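**Gesitz wrap sleeves for bottled goods**

Supplied by Denance. Last revised in January.

Gesitz is a printed plastic sleeve for bottles sold through grocery, household and cleaning supply channels. It is applied over the filled and capped bottle and then shrunk to fit. The sleeve carries all printed matter, so the bottle itself can be stocked plain and assigned to a product late in the packing run.

**Construction**

The body panel is printed in up to two zones. The upper zone is normally left white and holds the barcode and the maker's mark. The lower zone takes a flood color, with or without a background texture. A rule can be printed at the top of the white zone to give the inspection station an edge to read against.

Above the printed area the film is unprinted. It follows the shoulder and neck of the bottle and will show some wrinkling where the diameter changes quickly. This does not affect the seal. Customers who need a smooth neck should order the Parniria grade, which shrinks further at the same tunnel setting.

**Barcode placement**

Keep the code inside the white zone. Bars may run in either direction, but on small diameters the ladder layout scans more reliably than the picket fence layout. Do not place the code over the seam. Leave the quiet zone clear of logos, rules and pattern work. 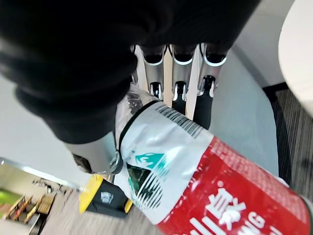

Flood colors in the red range need one extra check. Most checkout scanners use a red light source, and a dark code printed on red may read while a red code on white will not. Black on white is the default and is the only combination covered by the print warranty.

**Ordering**

| Item | Value |
|---|---|
| Minimum order, stock sizes | 2,000 sleeves |
| Sample pack | 200 sleeves |
| Print zones | 2 |
| Neck finish | Clear, unprinted |
| Grades | Gesitz standard, Parniria high shrink |

Sample packs ship flat and unprinted. Printed proofs are quoted separately. Artwork should be supplied as vector files with the seam marked on its own layer.

**Storage**

Store cartons flat, closed and out of direct sun. Film that has been kept warm may shrink unevenly and should be tested before a full run.

**Compatibility**

Runs on the Raju sleeve applicator with the standard mandrel. For other applicators, send the mandrel drawing with the order.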